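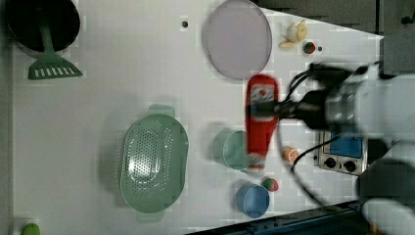

Hauke Wendt wrote in to ask whether the Priresby supper walk is really dinner or just six snacks and a lot of hills. Fair. It's dinner, served in installments, and the hills come free.

Print this page | E-mail this page

Priresby Supper Walk: Your Questions

How much does it cost?
$115 a head, food included. Drinks are extra, and at the Owino wine bar they are very extra.

How far do we walk?
Two miles, with 300 steps up to the old harbor chapel. Eat the fritters after the steps.

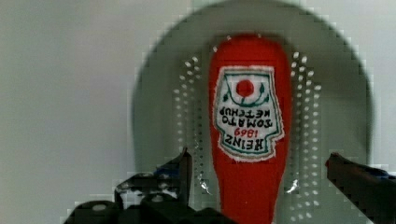
Can I bring children?
Children over eight are welcome at full price. Strollers can't get up the chapel steps.

Is there a vegetarian menu?
There is, if you tell us when you book. If you tell us outside Cedik, the smokehouse, you'll get bread. It's good bread.

What happens if it rains?
We go anyway. The longest stretch without a roof is almost 40 minutes, so bring a jacket. Umbrellas are a menace on the steps — ask my left ear. 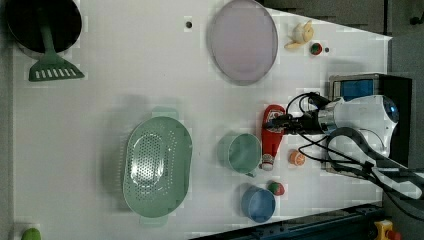

Jui-lin Ko
Walks Editor, Ostico Food Trails

When do you run?
Evenings at 6, April through the end of the season, except Wednesday, when half the kitchens close and the other half wish they had.

Do I tip the guide?
Up to you. The guides have asked me to say that it's customary.

Comments (2)

Pascal Rieger: Did this last spring. The soup stop was the best part, wear proper shoes.

Jannik Reuter: Is the last bus back guaranteed? We missed it and the taxi cost more than the wine.

We use cookies to remember your settings. Accept | Manage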